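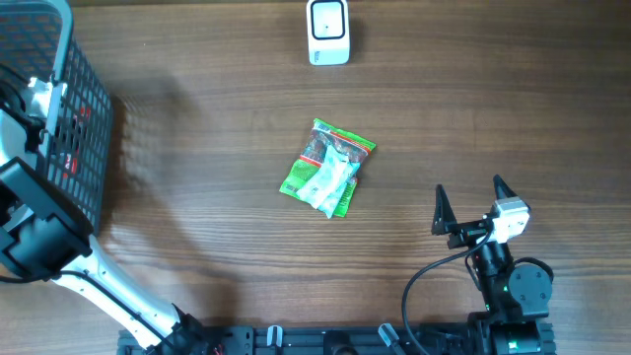 Snacks in a basket, and no more crumbs in the drawer

In our kitchen the small snack bags were always the biggest problem. The tins stand by themselves, the jars have their shelf, but a half-eaten bag goes anywhere. It slides behind the flour, it opens again, and in February I took out the whole drawer and found nine bags, of which I wanted to eat maybe two. After this I changed to a basket, and I want to write down how I do it.

Which basket

I use a black plastic one with mesh sides. The small openings are good for two reasons: the air goes through, and I can see a little colour of what is inside without lifting anything. A closed box looks tidier, I admit it, but in a closed box we forget things. Before you buy, measure the depth of your shelf and take off one centimetre, so that the door still closes. I did not do this the first time with a basket from Rimier and it is now in the bathroom.

Wash the mesh before you use it. Lukewarm water, a drop of washing-up liquid and an old toothbrush for the corners. Let it dry standing on its side. If it goes into the cupboard damp, the paper packets will stick to the bottom.

Empty everything on the table first

Put all the bags on the table and sort there, not inside the cupboard. On a wooden table you should first wipe with a cloth that is only a little damp, and after sorting wipe again in the direction of the grain. Salt and oil from snacks leave dull spots if they stay overnight. Should you already have such a spot, try a paste of baking soda and water on a hidden place first, and do not rub hard.

Bags with a transparent window are the easiest, you see at once how much is left. With the others you must feel from outside. Whatever has less than a handful I pour into a bowl, and it is eaten the same evening.

How to close a small bag

1. Lay the bag flat and press the air out with your palm, from the bottom to the opening.
2. Smooth the creases at the top. A crumpled edge never closes well.
3. Fold the top down two times, each fold as wide as a finger.
4. Put a clip in the middle. For a very small bag a wooden clothes peg is enough.
5. Write the month of opening on the fold with a marker.

I have tried the clips from Ellano, they are strong but too wide for bags under 100 g. The pegs I like better. My neighbour Leonie Brinkmann uses rubber bands, and this also works, only the bands become brittle after one summer near the oven.

How to fill the basket

Stand the bags upright like letters in a file, with the fold to the top. Opened ones go in front, new ones behind. Do not press them – the basket is full when you can still put your flat hand between two bags. Dried meat and dried fruit should not lie directly next to each other, because the smell goes over, even through a closed packet. I put a piece of cardboard between.

Read also what is printed on the packet. Some things must go to the fridge after opening, and then the basket is the wrong place, however nice it looks.

How often

I look through mine every 7 days, before I write the shopping list. It needs some three minutes. Once a month I take all out, shake the crumbs from the mesh over the sink and wipe the shelf with vinegar water. If you see small moths or fine threads, throw away everything that is open and vacuum the corners of the cupboard too, also the holes for the shelf pins.

For the children's things we have a second, smaller basket on the lowest shelf. They may take from it what they want until it is empty, and it is filled again with the next shopping.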